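NOTA DE PRENSA

14 de noviembre de 2018

Heveck reúne en una sola jornada todo lo que siempre quisimos saber sobre doblar la ropa en casa

La casa de textil para el hogar Heveck abre este otoño las puertas de su tienda de Cunness para celebrar la primera edición de «Doblar sobre la cama», un taller gratuito dedicado a una tarea que casi todos hacemos cada semana y que casi todos aprendimos mirando de reojo a alguien de la familia. Habrá 10 sesiones, con plaza para 10 personas en cada una, y quien no consiga sitio podrá apuntarse a la lista de espera de diciembre, que ya está abierta en el mostrador de la tienda.

El taller se ha preparado junto con Aitken, escuela de oficios domésticos con la que Heveck colabora desde hace varias temporadas, y parte de una costumbre muy extendida: poca gente tiene una mesa grande libre, y la cama acaba siendo el mejor sitio para extender, alisar y plegar. Se trabajará con camisetas, toallas, fundas y, para las más valientes y los más valientes (¡que los habrá!), con la temida sábana bajera.

Cada asistente recibirá un cuaderno de 50 páginas editado por Dostevico, con dibujos paso a paso y espacio para notas. La tirada inicial es de 2000 ejemplares, y los que queden tras las sesiones se regalarán con las compras de ropa de cama, hasta que se acaben.

Las inscripciones se hacen en persona o por teléfono en la tienda de Cunness, en horario comercial. No hace falta llevar nada, aunque nos encantará que traigáis de casa esa prenda que se os resiste.

Con la camiseta empezamos siempre, porque es agradecida y perdona casi todo. Antes del primer pliegue conviene dedicarle un momento a la superficie y pasar la mano por la sábana desde el centro hacia los lados. Una bajera verde salvia llena de arrugas en diagonal, con una camiseta azul de manga corta extendida encima, es un punto de partida de lo más corriente, y de ahí saldrá el primer ejercicio: cuello bien colocado, mangas abiertas y a alisar con calma.
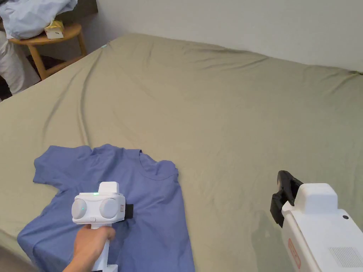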